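Storage bins for a guest room: worth $50?

trania_mom
Thinking about the Purnex set, $50 for the small ones. We have guests in April and I need somewhere to put all the little stuff - chargers, meds, socks. Anybody own them?

duman220
Had mine 2 years, no complaints. I set containers out on the bed and sort there, saves my back.
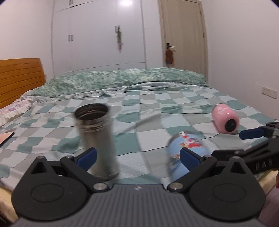
Re: Storage bins for a guest room

kettlecorn
Disagree, $50 is nuts! Shoe boxes work fine.

trania_mom
Shoe boxes get crushed at my house (kids).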